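How to Set Up a Three-Drawer Box for Your Small Tools

Posted December 15, 2022
Filed under: Desk and Workbench, Small Storage

I love a tiny drawer box. I have owned big rolling chests and wall racks and one of those carousels that spins, and the piece of storage I use most is still the little stack of three drawers that lives at the back of my work table. If you have one sitting empty, or full of dead batteries and rubber bands, give me half an hour and let's turn it into the handiest thing in the room!

This works for any small three-drawer box, store-bought or homemade. I'll go by color as we move along - yellow on top, green in the middle, red at the bottom - because that's how I think about mine now. If yours is all one color, put a sticker on each drawer and follow along.

What you'll need

A small three-drawer box
The small tools you reach for every week (screwdrivers, tweezers, a little ruler)
A sheet of felt or thin foam for lining
Scissors and a pencil
A damp cloth and a dry one
A shallow dish for strays

Step 1: Clear the table completely

Take everything off. I know it's tempting to push the pile to one side and work in the gap, but you'll end up putting things back where they were out of habit. Wipe the surface down, let it dry, and then set the box down by itself.

Try it toward the back, near the wall, and a little off center on the side of the hand you write with. Leave enough room in front for every drawer to come out all the way. Sit down and reach for each knob a few times before you decide. I moved mine four times the first evening and enjoyed every minute of it.
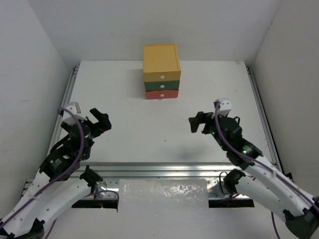 Drawers closed, box near the back wall, plenty of table left in front.

Step 2: Empty the drawers and check the fit

Pull each drawer out and tip it onto a cloth. Run a finger along the edges and feel for bits of dust or glue. If a drawer sticks, rub a plain white candle along the sides and slide it in and out until it moves easily. (Soap works too, but it gets gummy in a warm room.)

Wiggle the knobs while you're at it. A loose knob is a quick fix now and a real nuisance later, when the drawer is full and you're pulling on it with one finger. Mine are round and white, and they're so easy to find against the colored fronts that I've started putting white knobs on everything.

Step 3: Line them

Put a drawer on your felt, trace around it, and cut just inside the pencil line. Drop the piece in and trim until it lies flat. Don't glue it! You'll want to lift it out and shake it over the trash every so often. I bought a roll of gray felt from Clavau last April and I'm still cutting from it.

Step 4: Lay your tools out on the table

Time for the fun part. Bring the small tools over and lay them in front of the box in one layer, so you can see every one. Put like with like. If you find doubles, keep the one that feels better in your hand and send the other to the car or the kitchen.
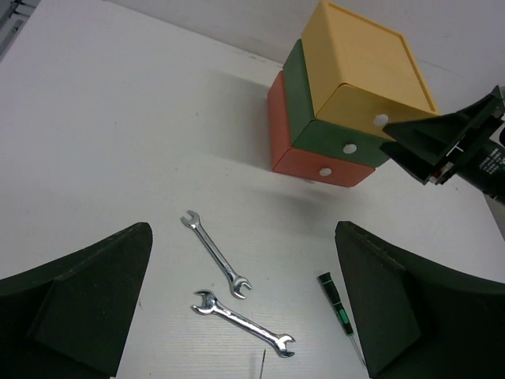

Small tools down on the white table, with the three colored drawers behind.

Now measure the longest one against the inside of a drawer. This is the step I skipped on my first box, and I had a lovely lined drawer that wouldn't close over a screwdriver handle. If a tool is too long, try it corner to corner. Still too long? It needs a different home, and a jar is fine.

Step 5: Give each drawer a job

My own split goes like this:

Yellow (top): things I grab without looking, like tweezers, a pencil stub and the little ruler.
Green (middle): small screwdrivers and their spare bits.
Red (bottom): the heavier odds and ends, plus anything I use once a month.

Keeping weight low helps a light box stay put when you tug on it. If yours still slides, stick a square of rubber shelf liner underneath.

Step 6: Load the middle drawer first

Start with green. It's the drawer you'll open most in the middle of a job, so it deserves the best layout. Pull it out far enough to see the back, and keep your other hand on top of the box so that nothing tips. 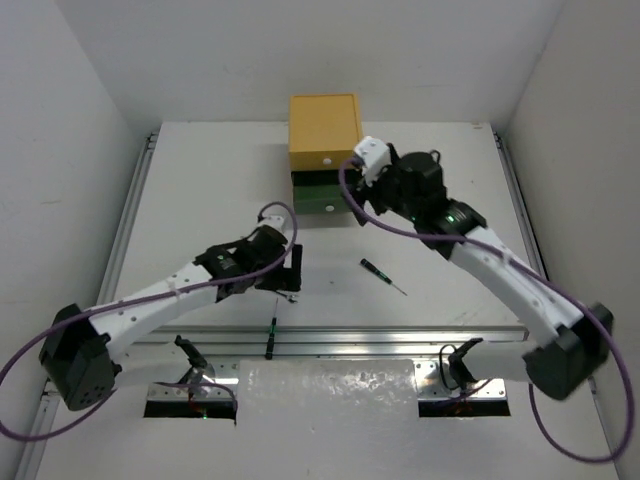
Lay screwdrivers with the handles all facing the same way, and put the one you use most closest to the front. Close the drawer gently and open it again. If anything rolls, fold a narrow strip of felt and tuck it alongside as a bumper. Then do yellow, and finish with red.

Step 7: Live with it for 16 days

That's how long I give any new setup before I change it. Keep the shallow dish next to the box, and whenever something doesn't have a drawer, toss it in there. At the end, look at what's in the dish and shuffle the drawers to suit.

A few extras

If the top of your box has a raised border, use it! Mine does, and it's a great spot for parking a screw or two while you work.

Labels go on the inside lip of the drawer if you want the fronts to stay clean.

Got a second box? Wait until the first one has settled before you fill it.

Next up in this series: sorting loose screws by length without losing your mind or your weekend.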